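Tustoron Tabletop Gripper Kit (Club Edition)
Reviewed for the Bukden after-school robotics club by Ross Lennox
Tuesday, May 25, 2021

The seller's page promises a kit that "picks up anything a student can." I've heard that before. Our club has had one on the table since February, and I'd tone that line down.
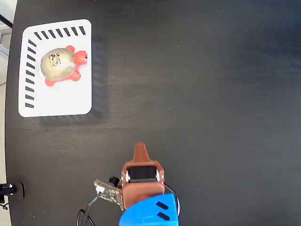

Sorting is the job most clubs will buy it for, and it's the job I trust least. The sample lesson has students program one move from the table to a tray and back. We used a toy turtle with a printed tag stuck on its shell, and the students spent more time arguing about the tag than about the arm. Decide for yourself if that counts as learning. I think it does, mostly.

The fingers are the better half of the kit. They're ridged on the inside, and soft toys are the usual first test in our club.
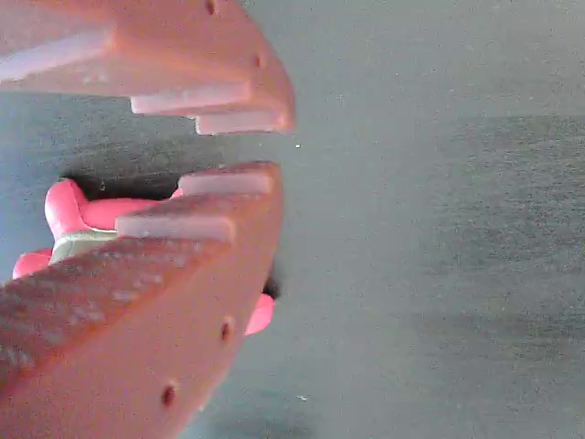 Hard, smooth things are another matter. The Navarro lesson pack treats them as a beginner exercise. I'd move them to the end of the term.
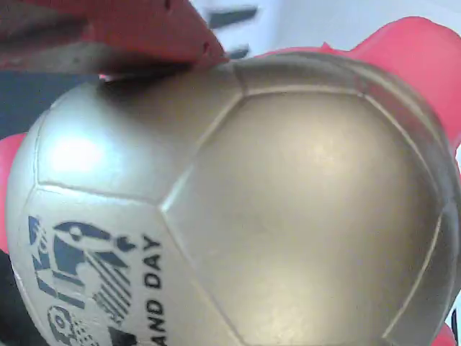 Gold ball between the red fingers.

Specs, as listed by the seller
Part number: Gulura 381
Rated cycles: 3000 (I have no way to check this)
Lesson pages: 134
Spare fingers: 2

The lesson pages are thin on fixing things when they go wrong. Budget a meeting for that. Fast moves look great at open house, but I'd keep the speed low until students can explain their own code. 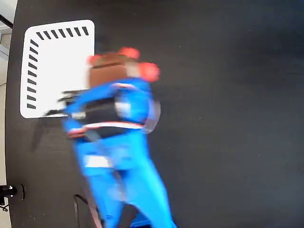 Blue-suited figure in motion beside the white mat.

Returns are accepted on unopened kits only.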